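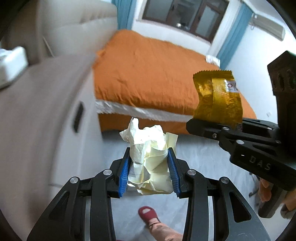 Width estimate jumps around when the jaws close on crumpled paper

Graziella Greco

I'm turning wrist-view video from hand-held grippers into training data, and one step of the pipeline works out how far open the jaws are in every frame. On rigid objects it's fine. On a ball of crumpled paper the number wobbles the whole time the paper is held, and the policy trained on it has learned to wobble too, with great conviction.

I segment the blue pads by color, take the two centroids, and convert the distance to a width. The episode I keep testing on has 1089 frames, and the second gripper comes into view from the right for a good part of it. There's an orange bedspread and some teal curtains behind everything. I've tried a median filter, which made the wobble smoother. Is this a filtering problem or am I measuring the wrong thing?

Viola Longo

Wrong thing, mostly. When the pads press on something soft they tilt, and the paper hides a different bit of each pad in every frame. Your centroid is the center of whatever blue is left over, so it wanders even if the jaws don't.

Measure the linkage. The pivot pins are hard, shiny and bolted to parts with known geometry, and an object between the pads rarely covers them. What worked for me:

Crop to a fixed window around your own gripper. It's always in the same place relative to the camera, and the crop keeps most of the other one out.

Detect the pins inside the crop, fit the linkage model to them, and read the opening angle from the fit.

Calibrate angle to width with a few blocks you've measured with calipers. Foam doesn't count as a block. Ask me how I know.

Flag any frame where the left and right angles disagree by more than your tolerance. They're mechanically mirrored, so a mismatch is a bad detection and you can drop it.

Also, teal curtains and a blue color threshold – check your mask before you blame the paper. I once spent most of June tracking a recycling bin.

Emlyn Gwynne

have you tried a bigger median window? I use 80 and it looks great

Merle Gilchrist

A window of 80 will look great on anything, including a flat line. It will also smear the moment of grasp, and that's the part the policy needs.

Agree with Viola on the pins. I'd add one thing: keep the pad mask as a second signal. Pad tilt is a decent hint that the object is giving way, and for paper and wrappers you may want that as an input of its own. Just don't call it width.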